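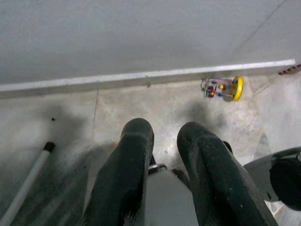

Skotura gripper, check before grasp trials
Filled by: Oldřich Zelenák, December

Finger pads: OK. Small specks of dust or lint on both, please wipe before the next block.
Finger tips: OK, no action.
Floor: scuffs only. Long white pole is lying on the left side, remove it.
Test object: bead maze, on its side near the wall. Keep this pose, the method needs it.
Trial log: 50 planned, 41 recorded. Other nine must be repeated.
Emergency stop: tested, OK.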